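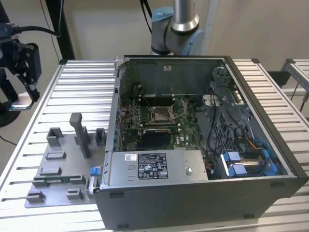 Why do we keep records of old weather at all? We keep them so that when somebody says the summers used to be wetter, we have something better than memory to set against it.

Library > Geography > Weather and People > Chapter 2

Memory, bless it, is a poor rain gauge. Most of us remember the picnic that was washed out and forget the dull, dry week on either side of it. In this chapter we shall spend a good while in the little harbour town of Clekholm, where the rain has been measured every morning at nine, and written down in a ledger, for longer than anyone living can recall. In its wettest year the town had 890 millimetres; the year after, it had 749, and people grumbled just as much (they do love a grumble there!).

We shall begin with the gauge itself and how to read it, then turn to the ledger for October, with its 31 entries in brown ink, and see how a month of small numbers can be made into a chart. Do have a ruler and a soft pencil by you before you read on.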